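gastamis-blur

Small tool for finding motion-blurred frames in arm camera recordings, before they go to the pose estimator.

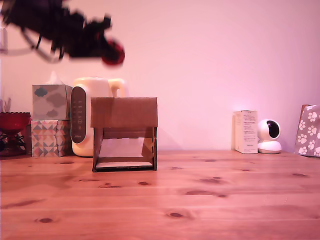 Gastamis reads a recording and gives each frame two scores, one for the moving arm and one for the background. One score for the whole image was not enough for us. The arm can be a black smear while the wood grain and the knots of the table stay clear, and the cardboard box in the middle still has good edges for the estimator. Such a frame gets the tag "arm_blur" and is kept. Only frames where the background score is also low are dropped.

Install

Python 3 and OpenCV are needed. Clone the repository and run setup.sh from the main folder.

Use

gastamis scan FOLDER --window 12 --bg-min 28

--window is the number of frames used for the running average. --bg-min is the lowest background score we accept. The arm mask comes from the joint angles, so the log file must be in the same folder as the video.

Known problems

— A plain wall gives a low score even when it is sharp. Set the analysed region by hand if the table fills only a small part of the view.
— The mask is late when the arm accelerates fast. The Dalgleish driver writes joint angles at 100 Hz and we do not interpolate yet.
— Folders with more than 200 recordings use a lot of memory. Please split them.

The colour conversion code is taken from Videck, our older viewer. Maintained at the Sitville lab. Bug reports are welcome — please attach the log.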